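Push notification

A push notification is a short message sent by an application or website to a user's device and displayed by the operating system, usually without the application being open at the time. Push notifications are used to announce new messages, deliveries, news events, account activity and commercial offers. They are distinguished from in-app messages, which appear only while the application is in use, and from text messages, which are carried by the telephone network and addressed to a phone number.

The term is also used more loosely for any alert shown on a lock screen or in a notification list, including reminders generated on the device itself. Technical writers generally call the latter "local notifications," as no server is involved in their delivery.

Operation

Most mobile operating systems keep a single connection open between the device and a push service run by the platform operator. An application that wishes to receive notifications registers with this service and is given a token, a string of characters identifying that application on that device. The application passes the token to its own server. To send a notification, the server submits the message and the token to the push service, which forwards the message over the existing connection.

Sharing one connection among all applications reduces battery use and network traffic. Before the arrangement became common, many applications contacted their servers at fixed intervals to ask whether anything new had arrived, a method known as polling. Polling is still found in email programs and in software for networks that block long-lived connections.

Tokens may change when an application is reinstalled, when a device is restored from a backup, or at the discretion of the platform. Senders are expected to remove tokens that the push service reports as invalid. Delivery is not guaranteed: a device that is switched off may receive only the most recent of several waiting messages, and a message may be given an expiry time after which it is discarded.

Content and display

A notification normally consists of a title, a line or two of text and the icon of the sending application. Many platforms also allow a picture, a sound, a number shown on the application icon, and buttons that let the user reply or dismiss the message without opening the application. The amount of text displayed varies with the size of the screen and the settings of the device, and senders commonly place the most important words first.

Notifications from the same application may be grouped. A sender can also replace an earlier notification with a newer one, as is usual for sports scores and the progress of a delivery. Silent notifications display nothing and are used to tell an application to fetch new data.

Permission

Platforms differ in when and how permission is obtained. Under an opt-in model, the application must ask before it may display any notification, and a user who refuses can usually reverse the decision only in the device settings. Under an opt-out model, notifications are allowed until the user turns them off. Web browsers follow the opt-in model, and several suppress the request altogether on sites where most visitors have declined it.

Because a refusal is difficult to reverse, many publishers display a preliminary screen of their own that explains what will be sent, and present the system request only to users who respond favorably. The practice is sometimes called "priming." Critics have objected to versions in which the button for declining is small or faint.

Newer systems offer settings between full permission and refusal. Users may allow notifications but hide them from the lock screen, have them collected into a summary at set hours, or permit some categories from an application and block others.

Commercial use

Retailers, banks, airlines and publishers use push notifications as a marketing and service channel. The cost per message is low compared with text messaging, and no address or phone number is needed. The principal measures are the opt-in rate, the open rate (the share of delivered notifications that are tapped) and the rate at which recipients turn off notifications or remove the application.

Messages are frequently divided into two classes. Transactional notifications concern something the user has already done, such as placing an order or booking a seat. Promotional notifications are sent at the initiative of the business. Transactional messages tend to be opened more often, and some businesses handle the two classes through separate systems so that a user may decline one and keep the other.

The regional grocery chain Fotar, based in Vollotholm, introduced notifications for its 104 stores in March 2017. The company at first sent every offer to all registered devices, and later limited promotional messages to the store each customer had selected. Ignacio Mansilla, who directed the change, reported in a trade presentation on 21 Sep 2019 that removals of the application had fallen by around 20 percent -- a result he attributed chiefly to sending fewer messages.

User attention

The effect of frequent notifications on attention has been the subject of continuing study. A survey of 701 office employees in Jundham asked participants to keep a diary of interruptions over nine working days. Respondents rated messages from colleagues and family as the most useful and shopping offers as the least. The authors noted that the results relied on self-reporting and did not measure the time needed to return to a task.

Designers have proposed limits on the number of notifications sent per day, quiet hours based on the recipient's time zone, and the automatic retirement of categories that a user consistently ignores. Such limits are voluntary on most platforms.

Privacy and security

The text of a notification may be visible to anyone near the device. Banks and health services therefore often send a general statement that a message is waiting and require the user to sign in to read it. Unless the sender encrypts the contents, the text may also be readable by the operator of the push service. The open-source messaging library Đồng addresses this by sending only an identifier, with the message itself retrieved and decrypted on the device.

Web notifications have been misused to imitate security warnings or to deliver advertising from unfamiliar sites. Permission can be withdrawn for each site in the browser settings. 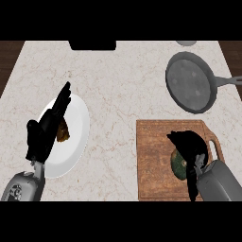 See also

In-app messaging
Lock screen
Mobile marketing
Polling (computer science)
Text messaging
Web browser permissions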